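Flerkley Hall Residents Clear Rooms Before Summer Linen Collection

Residents at Flerkley Hall have until 11 a.m. on the last day of May to clear their beds and bag their trash ahead of the yearly linen collection, the housing office said.

The collection covers all 75 rooms in the Norkholm and Esteves wings. Sheets, pillow covers and blankets left at the door will be washed by Zevosico, the laundry firm that took over the contract last fall. Last year the hall sent out 3,318 pounds of bedding.

Food wrappers were the main problem then. More than 15 bags had to be opened and sorted by hand after candy wrappers and plastic cups were found folded up in the sheets — a job that held up the first truck until late afternoon. 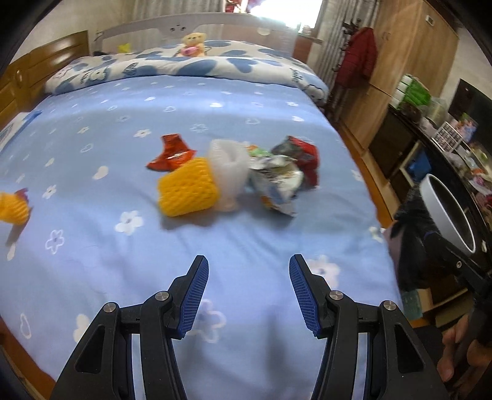
Snack wrappers, a plastic cup and yellow foam fruit nets on a bed at Flerkley Hall.

Residents are asked to shake out each sheet before bagging it. Cups and wrappers go in the gray bins on each landing. Foam fruit nets go in the same bins, as the local recycling center does not take them.

Stuffed animals and long pillows should stay in the room or go home with their owners. The laundry will wash pillow covers only.

Extra bags are at the front desk until 9 p.m. Clean linen is due back in June.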